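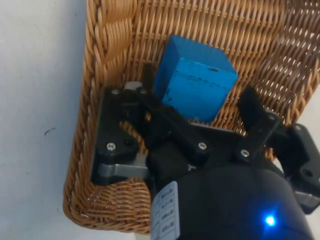

**Ticket 177: Block-to-basket runs rejected by Folier, operators insist they were fine**

Opened by: Lies Prins, Pemov
Cell: Zepeda bench
Opened: 20 September 2020
Priority: medium (was "urgent", then I had lunch)
Status: closed, with grumbling

**Problem as reported**

Folier checks our run sheets against the Rinent working rules and refuses any run that breaks one. Up to run 156 it refused almost nothing. From run 157 it began refusing most of them with the message `END STATE NOT MET`, which is all it ever says. The operators say the block was in the basket each time. Folier says it doesn't care what the operators say.

**Log**

*Entry 1.* Restarted Folier. I know. It's step one on the support sheet, so it has been done and may now be forgotten.

*Entry 2.* Read the rules, a thing I'd recommend to everyone who signed the page saying they had. Rule 4 in the June issue: "The run ends when the block is in the basket." The current issue: "The run ends when the block is at rest in the basket, the fingers are open, and the arm has withdrawn above the rim." Folier was updated to match. The laminated copy on the cell door was not.

*Entry 3.* Went through the refused sheets by hand. Run 164 is typical. The operator pressed End with the gripper still down in the basket, on the grounds that the block was in there too. Under the old wording that's a pass. Under the new one it's a robot with its hand in the biscuit tin.

*Entry 4.* Asked two operators separately what "in the basket" means. One said below the rim. The other said touching the basket anywhere, including the rim, "if it stays". I've asked the second operator not to train anybody for a bit.

*Entry 5.* Changed the habit for the next batch: open, lift clear, wait for the arm to stop, then press End. Refusals for `END STATE NOT MET` stopped. Folier, keen to stay involved, now gives `START STATE NOT MET` on run 172.

*Entry 6.* This one is our own fault as well. Rule 2 says every run starts with all the blocks out on the cloth, basket empty, arm parked. It gives no spacing. People had been tipping the basket out and leaving the blocks wherever they fell, sometimes leaning on one another, and then complaining that the gripper couldn't get a finger in between. Reset the bench by hand and went through the start check slowly. 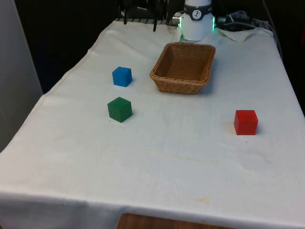

Folier passed that without a murmur. Red well over to one side, blue and green on the other with clear cloth between them, basket up towards the arm. I don't want this turned into the one official layout, or we'll have a robot that is superb at exactly one arrangement of three cubes. Move them between runs. Just don't let them touch.

*Entry 7.* Someone asked whether the creases in the cloth count as a fault. The rules say "flat enough that a block stands without rocking". Please don't iron it on company time.

*Entry 8.* Someone else asked whether chipped paint on a block means swapping it. No. Rule 7 covers splits and loose splinters. Scuffs are fine, and the blocks are allowed to look as if they've been to work.

**Cause**

Two issues of the same rules in use at once. The tool was following the new one and the people were following the door.

**Fix**

- Old laminated sheet removed from the cell door. Current issue put up, with its issue number in letters large enough to be embarrassing.
- Rule 4 now has a line under it: *in the basket means wholly inside the rim. Resting on the rim is a fail.*
- Rule 2 now has: *blocks must not touch each other or the basket at the start.*
- Anyone changing a rule changes the door copy before the tool is updated.

**Left open**

Refused runs are not to be edited into passes. If the sheet says the arm was still in the basket, it stays refused, however nice the pick was. I've had three requests already, one of them with a smiley face. They can be re-run in the ordinary way.

The `END STATE NOT MET` message could do with saying which part wasn't met. I've raised that with whoever looks after Folier and received an automatic reply.

L. Prins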